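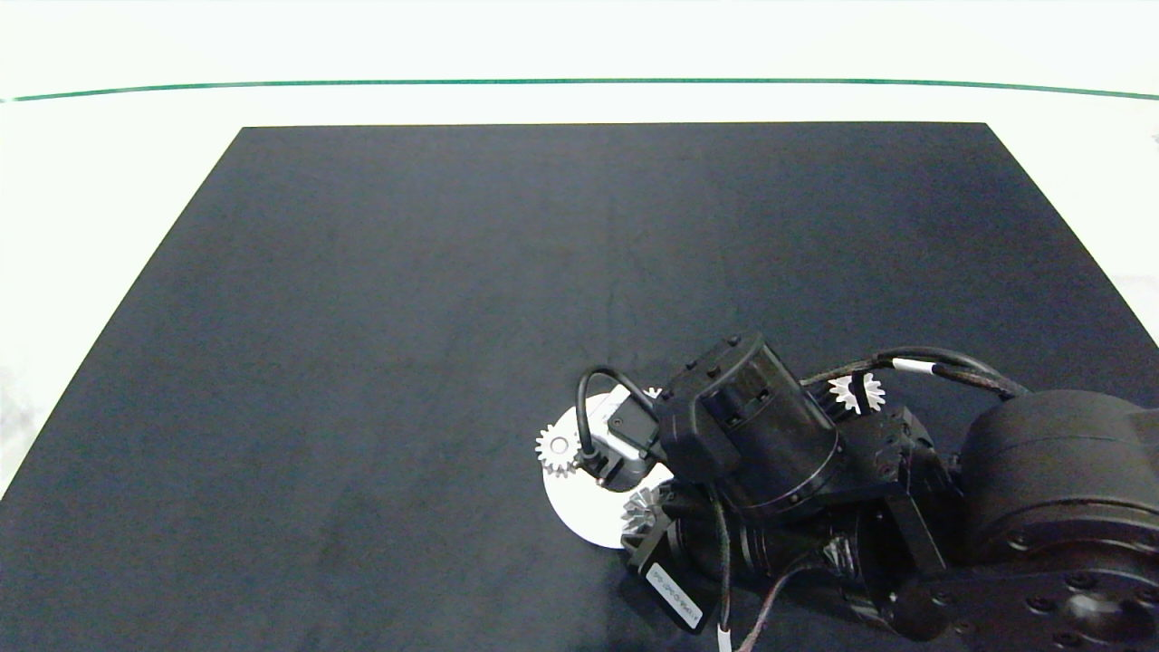
Arm keeps missing a flat disc on a black mat. Is it the gripper, the mat or me?

Asked by Raghda Harb
February 2026
4 minute read

Home Questions Unanswered Workshop Tags Sign in

I have a desktop arm set up on a white table with a big black felt-type mat over most of it. The job is dull on purpose. Pick up a white disc that is lying flat, move it across the mat, put it down, go back to the start. I want it to do that 30 times in a row without me touching anything, and I have never gotten there.

What happens is that the first few picks are fine. Then it starts closing a little to one side, the disc skids, and after that every attempt is worse than the last. If I stop and home the arm it behaves again for a while.

The fixes I have been told so far:

Buy the Fadeo gripper. This came from a guy who sells the Fadeo gripper.

Retrain everything with more examples. I have 1,210 recorded picks already. I was told 1,000 would be plenty, and when it wasn't, the same person told me I needed more. I would like to hear what evidence there is for that before I give up another month of evenings.

Swap the mat. Maybe, but a mat doesn't explain why homing the arm helps.

The power supply is the one the kit came with. Control software is Vima, stock settings except that I slowed the approach. The cables at the wrist are in loops because I was told to leave slack, and one of them hangs down under the wrist. The camera looks down at the table from the head end and hasn't been moved.

I am not looking for a shopping list. What would you check first, and how would I know if it was that?

2 answers

Adwoa Opoku
Accepted

You are right to be suspicious of the "more data" advice. If homing fixes it, the arm has lost track of where one of its joints is, and no amount of recorded picks will teach it that. I would leave the recordings alone until the mechanics are ruled out.

Do this with the camera part switched off, so that all you are testing is the arm.

Put a strip of masking tape on the mat and mark a cross on it. Jog the arm down until one finger is right over the cross. Save that pose. Now have it go up, swing across to your drop spot and come back to the saved pose, over and over, with no disc. Look at the finger against the cross every few trips.

If it walks away from the cross in one direction, you have slip. Usual places are a set screw on a shaft, a loose horn, or a gear that isn't tight on its hub. Check the wrist first. Power it off, hold the link on one side of the joint and rock the other side. A bit of play is normal on hobby arms. Play with a click in it is not. Put a paint pen line across the hub and the shaft, run the test again, and see if the line has split. That is the cheapest instrument you will ever own.

If it scatters around the cross but doesn't walk, that is backlash, and homing shouldn't help much. Yours doesn't sound like that, but I have been wrong about arms before.

If it stays on the cross, the arm is fine and the trouble is in the vision or the grip. Then go bother the mat people.

About the cables. Slack is good, but a loop can still push. A stiff twisted cable acts like a weak spring, and it pushes hardest at the ends of the travel. Move the wrist by hand through its full range with the power off and watch whether any loop goes tight or tries to turn the wrist back when you let go. I'd also tie up the one hanging below. If it drags on felt, or gets under the disc edge, you get a sideways tug that looks exactly like a bad grip.

I would not buy the Fadeo. It might be a nice gripper. It can't fix a joint behind it that is slipping.

One thing I disagree with you on - a flat disc is not a dull job. It is close to the worst shape for a small gripper, because there is so little edge to get hold of and the felt gives under it. Try the same run with something taller, like a bottle cap standing on its side or a wood block. If the block goes fine 30 times and the disc doesn't, you have learned something for free.

Trevon

had the same thing, was the power supply. got a bigger one from Hughes and no problems since. also update Vima

Comments on this answer

Raghda Harb: Did you change anything else at the same time?

Trevon: yeah I took the wrist apart and retightened it while I was in there

Raghda Harb: Then how do you know it was the power supply?

Trevon: it works now

Adwoa Opoku: A weak supply can make a servo sag under load, so it isn't a crazy idea. Put a meter on the supply rail during a lift and see how far it drops. If it hardly moves, leave your money where it is.

Update from Raghda Harb

Ran the tape test. The finger walked off the cross, always the same way. The paint line on the wrist hub split, not by much but you can see it. I tightened the screw and put thread locker on it, and I have changed nothing else, so no new supply, no Vima update, same mat, same cables for now.

No-disc run afterward stayed on the cross. I haven't done the full run with the disc yet, so I am not calling this solved, and thread locker on a screw that small doesn't fill me with confidence. If it is still holding in April I will believe it. The cable underneath is next.

Related questions Ask a question Back to Workshop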